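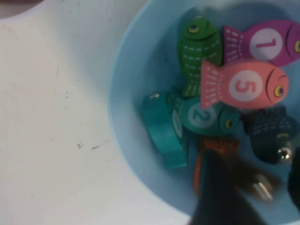 The fish bowl, from the wrist camera.

We use cookies to remember your settings. Accept | Manage

Grippers, day two
2021-10-25

Rain all day and the heating clanking, so I was glad to be down at the bench with a big mug of tea and the fish. I've grown fond of those fish. They look so easy, and then you try to get hold of one with two fingers and all the others want to come too – they lie across each other, tails under bellies, and one always ends up standing on its edge against the side of the bowl with its thick side up, which I would have thought was the kindest way for a fish to lie and which the Rundard fingers treat as a personal insult.

Yesterday was all Rundard, and I wrote far too much about it, so I'll be brief (I won't). The short version is that the pads are lovely and soft and the tips are too fat. Today was the turn of the Flidico set, narrower and a good deal stiffer, and I spent the whole morning just getting the closing force somewhere sensible. I began at 8 newtons and crept up to 18, which is where I left it for lunch. Below that the wood slid out whenever we took hold near the tail. I might try the grippy tape again tomorrow, if I can find where I put the roll.

The wrist view is the thing I keep going back to. With the Wostlow camera up close I can read the number on a fish quite nicely, the 1 and the 5 especially, but the finger itself comes out as a big dark blur right where I most want to see what it's touching. The little metal studs shine, too, and I do wonder if the picker is taking them for something they aren't. I turned the bench lamp down to 70 percent after lunch and liked it better, though that may be only my eyes.

I had the side camera running as well, to see how the arm comes in over the puzzle board.
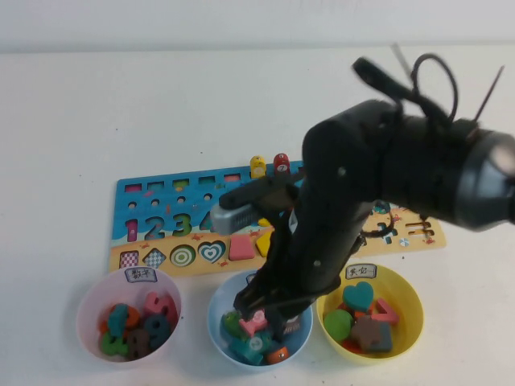

What I want to change

First, the approach. The arm comes down so steeply into the middle bowl that from the side the wrist and its gray housing hide a good piece of the board, part of the 4 included, and that's no use to me when I'm trying to check where things have gone. I could move the side camera over to the left, or I could swap the bowls about, but I've got so used to numbers on the left, fish in the middle and 其它 on the right that I'd be forever muddling myself.

Second, the controller. The old Stubbs box waits 300 milliseconds before it closes, and I had stopped noticing until I sat with the log this afternoon and saw it on every single line. I'd like that much shorter before I say anything unkind about anybody's fingers.

And third, the shapes. The heart and the square and the rest are flatter and will want a different grip altogether, so I'm leaving them until the fish are settled. The foam numbers I'm looking forward to – they ought to be forgiving, being squashy.

Went up at six with cold feet. Soup, and an early night.

Recent entries
Grippers, day one: soft pads, fat tips
Cable ties and other regrets
Wrist camera, second attempt
The June notebook, typed up at last

Last updated: the same evening, to fix a typo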